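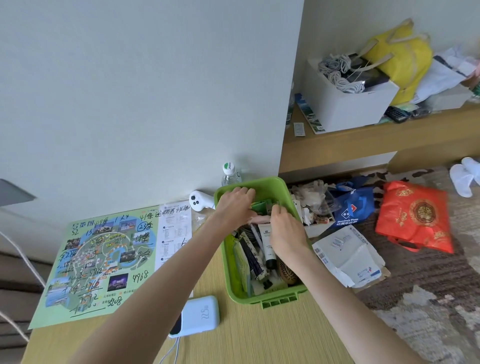 Moving Mail Off the Old Server: Speaker Notes

Slide 1. Opening

Say who I am and what I do. I look after mail and file storage at Coetzee. We have two offices and a warehouse. I am going to talk about moving our mail from a server in a closet to a hosted service, and I'll spend most of the time on the parts that took longer than planned.

Ask for a show of hands: who still runs their own mail server? Wait for it.

Slide 2. What we had

One physical machine, bought used. It ran mail, the shared calendar and an old ticket form that three people still used. 1,273 mailboxes and aliases on it. Most of those were aliases, and a lot of them pointed at people who had left.

Backups went to a second disk in the same machine. Say this plainly and move on. People will groan.

Slide 3. Why we moved

The certificate renewal failed twice in one year, and both times we found out from customers. The spam filter had stopped getting updates. The warranty on the disks had run out. Any one of those we could have fixed. All of them together cost more in hours than a year of hosting.

Do not get into a debate about hosted against self-run here. Someone will want to. Tell them we can talk after.

Slide 4. Picking a host

We looked at Doko and Trirkance. Both did what we needed on paper. We set up a trial domain on each and sent ordinary mail through them for a month.

Doko had the better admin panel. Trirkance had an import tool that kept folder names with accents in them. We have a lot of folders with accents in them. We went with Trirkance.

If asked about price: they were close enough that it did not decide anything.

Slide 5. Cleaning up first

This was the step I wanted to skip. We exported the alias list to a spreadsheet and sent each department its own part. They marked keep or remove. Anything left blank after two reminders got turned off, but not deleted, until the end of July.

33 aliases had to be turned back on. One of them was the address printed on the warehouse invoices. Check your printed paper before you turn off an address. Check the copier too, if it sends scans by mail.

Slide 6. DNS

Slow down here, the newer people in the room will want it.

Lower the TTL on your MX records a couple of days before the switch. Ours was set to a full day and we dropped it to five minutes. Write down the old value so you can put it back.

Set up SPF and DKIM for the new host before any mail leaves it. We kept the old server in the SPF record for two weeks, then took it out. We also had a website form sending mail from a different machine entirely, and it was missing from the record. Messages from that form went to spam for four days.

Slide 7. The copy

We moved mailboxes in batches, smallest first. The import tool would stop without an error on any mailbox with more than 500 folders. There were 2 of those. We split each one into an archive and a current mailbox and ran them again.

Run the copy once ahead of time, then run it again after the switch to pick up what came in between. The second pass is much faster.

Show the Kolach screen here. Kolach is the small script we wrote to compare message counts on both sides. It prints a line for each mailbox that does not match. Most mismatches were deleted items, and those are fine.

Slide 8. Phones

Laptops were easy. Phones were most of the help calls. People did not know their own passwords, because they had typed them in once years ago. We should have reset passwords a week early and had everyone sign in to the new webmail before the switch.

We printed a half-page sheet with the server name and the port numbers. Hand out the leftover copies if anyone wants one.

Slide 9. What I would change

Start the alias cleanup a month sooner.
Test every device that sends mail, including the alarm panel.
Keep the old server on and readable for longer. We gave it thirty days and had to ask for more.

Slide 10. Questions

Repeat each question into the microphone before answering. If the calendar move comes up, it was a separate project and is still going.

Contact: Coetzee IT desk | © 2018 Coetzee | Back to top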